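Surface Condition of Shared Timber Worktops in a Student Packing Room

Project report, Materials and Interiors stream
Submitted February 5, 2023

1. Background

The packing room at Grurdale is used by several student groups for wrapping and dispatching small goods. Its worktops were refinished over the break, and the groups have since disagreed about how the tops should be looked after. One view is that they should be covered at all times. The other is that a bare top is easier to keep clean and that the covering itself does most of the harm, by trapping grit.

This project looked at one part of that question: how the surface of a pale wooden worktop should be inspected and recorded, so that wear can be compared from one term to the next. Before September there was no written record of the condition of any of the tops. Complaints were passed on verbally and usually concerned "a mark near the end", which could not be found again.

2. Scope

The work covered the upper faces only. Legs, rails and fixings were left out, as were the two steel benches by the sink. We did not try to identify the species of timber. The supplier's paperwork was not kept, and a guess from colour alone was judged to be of little use to later readers.

Flexible plastic sheet was included where it is used on the tops during packing. Rigid plastic trays were not.

3. Materials

The following were used:

Worktop, pale wood, top face 2000 mm by 700 mm
Clear plastic sheet, cut from the room's roll
Prerum neutral cleaner, diluted as directed on the bottle
Weldu soft cloths, lint-free
Steel rule and masking tape
Desk lamp with adjustable arm
Record forms, A4

The nominal depth of the top was given as 700 mm on the room plan. Measured at the left end it was 691 mm. The plan figure was kept for the grid layout and the difference taken up in the rearmost row of cells -- a minor point, but anyone repeating the work will find that the last row is shallow.

4. Method

4.1 Cleaning

The top was wiped along the grain with a damp cloth and dried with a second cloth. Wiping across the grain was tried first and dropped, as lint collected in the finer lines and was twice recorded as a scratch.

4.2 Grid

The top was divided into 70 cells, ten along the length and seven across the depth. Tape was placed at the edges only. Tape on the open surface was ruled out because the finish was recent and we had no information on how it would respond to adhesive.

4.3 Visual inspection

Each cell was viewed twice, once from directly overhead and once from a low slant with the lamp on the far side. Marks were entered under one of four headings: grain feature, speck, scratch, or stain. A mark that could not be assigned was entered as "open" and looked at again by a second member of the group.

The heading "grain feature" was added after the trial run. On pale wood with a soft, low-contrast figure, curved lines in the grain can be taken for water rings or for the outline of an old stain, particularly where they turn back on themselves. The test adopted was whether the line merges into the neighbouring streaks. A grain line does so along most of its length. A stain edge crosses the streaks without regard to their direction.
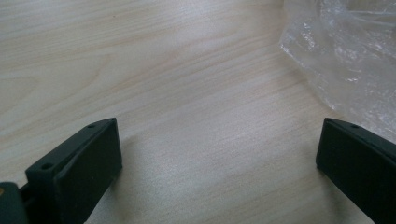
Figure 1. Pale wooden worktop with clear plastic sheet, upper right. Note the rounded grain figure at left, the small dark speck near the top edge, and the grey-white reflection at lower middle.

Reflected light was the main source of error. In Figure 1 the reflection shows a fine, slightly pebbled texture with faint diagonal streaks in it, while the whitish sheen along the top softens the grain beneath. An observer working from a single viewpoint could enter either area as a bleached patch. We therefore required that any pale area be checked from a second position before being entered. A reflection shifts with the observer; a change in the colour of the wood stays where it is.

4.4 Plastic sheet

Sheet was handled in two ways during the trials, laid flat or left crumpled as it came off the work. For each condition the observer recorded whether the grain could be followed through the plastic. The sheet was then lifted clear (not dragged) and the cell inspected again.

5. Results

5.1 Marks

Most entries on the final forms were grain features. Specks came next, and were small, dark and isolated. Scratches were few and lay mainly along the front edge, where boxes are pulled toward the person packing. No entry was made under "stain" that survived the second viewing.

Agreement between observers was good for specks and scratches and poor for grain features. The disagreement was nearly always about where a feature ended. Long curved lines fade gradually, and one observer tended to follow them a full cell further than the others. This does not affect the condition record, but it makes the drawings look inconsistent when laid side by side.

5.2 Colour

Colour was described in words against a short list: cream, beige, tan, grey. The greys gave trouble. On several forms "grey" had been entered for cells which, with the lamp moved, were beige. These entries were struck out and initialled. We recommend that grey be used only when it is seen under both lighting positions.

5.3 Effect of the sheet

With the sheet flat, an inspection could be made through it, though fine lines were lost. With the sheet crumpled, the folds produced highlights of their own and inspection through it was abandoned. No scratch was attributed to the sheet during the project. The period was short and the sheet was lifted with more care than it would be on an ordinary packing day, so this should not be read as a finding in favour of covering the tops.

6. Discussion

The record form is workable. A full inspection of one top fits within a single booking of the room, provided cleaning is done beforehand. The slowest step was the low-angle viewing of the centre cells, which cannot be reached comfortably from either long side.

The four-heading scheme could be reduced to three if "open" entries were dropped, but we would keep them. They were the entries most often corrected, and removing the heading would push observers toward a choice they were not ready to make.

Two weaknesses should be stated. First, the lamp position was set by eye. A fixed bracket would be better, and the Clillidik clamp held in the equipment store would probably fit the rear edge, although we did not test it. Second, the colour list has no reference chips. Words such as "tan" were used more loosely by the end of the project than at the start.

The question of whether to cover the tops remains unanswered. It needs two similar tops, one covered and one bare, used for the same packing work over a full term. The present grid and form could be used for that without alteration.

7. Recommendations

Inspect each top at the start and end of term, using the 70-cell grid.
Wipe along the grain before inspection.
Check every pale or grey area from two positions.
Remove crumpled sheet from the top before viewing.
Mark out the rear row at its measured depth.
Store completed forms flat in the drawer under the cutting bench, in date order.

Appendix A. Form headings

Cell number / viewing position / lamp position / mark type / colour word / sheet condition (none, flat, crumpled) / second observer / remarks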